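Staying with hosts on a long trip – how long is too long?
By Ginette Besson, 2019-11-18
Print this page | E-mail this thread

ginette_b
Hello everyone! I'm 19 days into hitching and bussing my way north to Flitunmont, and so far people have been so kind that I hardly know what to do with myself. Last night I stayed with Ita Ó Riain, who wrote to me after reading my travel diary, and we sat up until all hours talking about her years on the ferries (I will write that up properly, I promise, once I've slept). She says I can stay until Sunday's market is over, or longer. My own rule has always been two nights and then off I go, and I'd love to hear what the rest of you do.
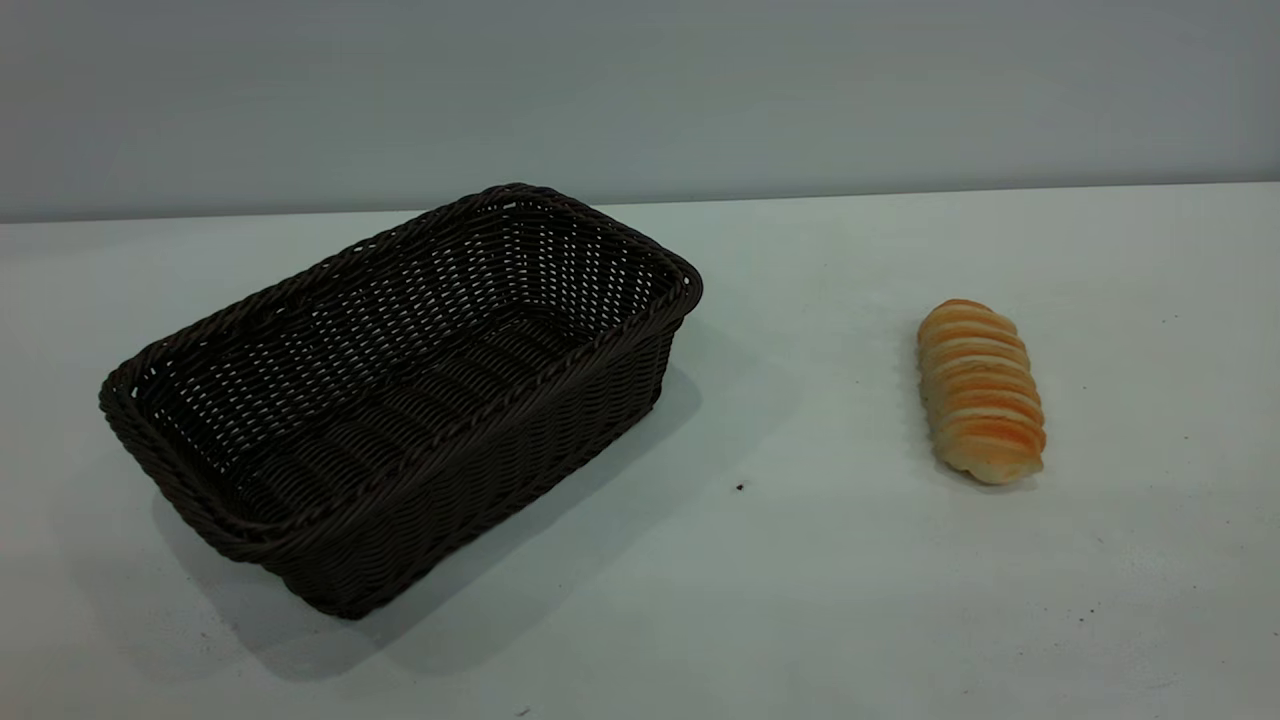

I made the rule after my very first trip, when I stayed a whole week with a family in Prekano and could feel everybody getting a little tired by the end, me included. They never said a word, bless them, and we still write every December.

gilles_chev
Two nights is a good rule and I'd stick to it. I've hosted travelers for years and I enjoy every one of them, but by the third morning I want my bathroom back. People offer more because they're polite.

fereshteh_k
Oh Gilles, I have to disagree with you there! When I tell somebody to stay longer I mean it, and I'd be a bit hurt if they packed up over a rule. Some of my guests only started telling me their real stories on day four. Ginette, ask Ita straight out and believe what she says.

gilles_chev
Fair enough, but not every host is you, Fereshteh. Plenty of us can't say no to a face across the breakfast table.

capucine.g
I'm somewhere in the middle – stay three nights, and cook on the last one. Also, how far is it still? The diary said 586 kilometers, but I think that was before you got the lift with the piano tuner.

ginette_b
It was, and he took me a good long way! I asked Ita this morning and she laughed and handed me the potato peeler, so I'm staying one more night and making soup.

Last updated: 2 days ago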